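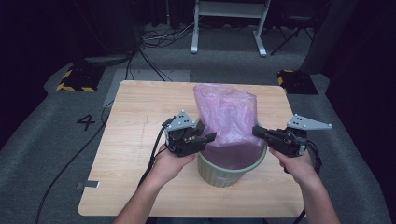
Search this site Search Go

Changing a trash bag, and whether a machine can do it yet

Small wastebaskets get relined more often than any other bin in the house, and most people do it badly. Pull the old bag from two opposite sides of the rim, both hands rising at the same speed. If one side comes up first, the bag tips and whatever is at the bottom rolls out. Before you lift, run a finger under the edge all the way around to let air in. A bag that clings to the inside of a plastic bin is nearly always held by suction.

Thin bags tear where you pinch them. Gather a good handful of plastic before you pull. Tie the top while the bag is still partly in the basket, so the basket takes the weight.

For the new bag, shake it open first, push it down to the floor of the bin with your fist, and fold the top over the rim by two inches. Keep a spare roll in the cabinet nearest the bin. Odette Marty, who wrote to us from Ollow in April, keeps hers under the liner, and that works too if the bin is dry.

Can a robot do this?

Readers keep asking, so we put it to Narendra Maurya, who repairs handling equipment at the Gurnmont parts shop. His view is that machines do well with things that keep their shape. A box or a bottle is in the same form every time it is picked up. A bag is a different shape every time, it hides its own edge, and it sticks to itself. Two grippers can clamp it from both sides and pull. Finding the edge of a fresh bag and opening it is harder, and he would not pay for a machine to do it this year.

Where chores stand, by his reckoning:

Vacuuming a flat floor: yes, if you pick up the cords first.
Mowing: yes, on a plain lawn.
Moving sealed cartons in a shop: yes, and has been for years.
Folding towels: slowly.
Folding fitted sheets: no.
Relining a wastebasket: in a test room, perhaps. In your bathroom, no.
Sweeping chips from under a lathe: no. Use a brush and a hooked rod, with the power off.

Until that changes, a bin with a plain rolled rim and no lid is the easiest kind to reline by hand. Wash it with dish soap and let it dry upside down before the new bag goes in.

41 comments Share 20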